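Re: [packaging-l] Film gauge for long-cut pasta

> We see pinholes near the fin seal on about two packs per case.
> Would a heavier film fix it, or is it the jaw setting?

Check the jaws first. On the Tumasell line at Undton we ran 60 packs at the old dwell time and the leaks stayed put — a heavier gauge only hid them.

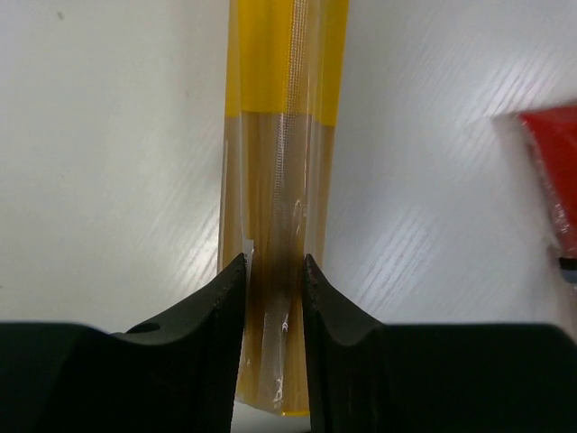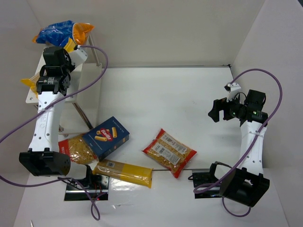
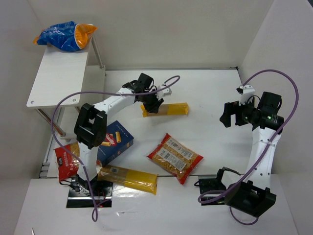

Jaw pressure drifts as the pads wear, so log it every 2,000 cycles. Replace pads in pairs. Look at the crosshatch on the back seam, as on the spaghetti in the first picture: the pattern should be even along the whole strip. Follitz sells test dye if you need it.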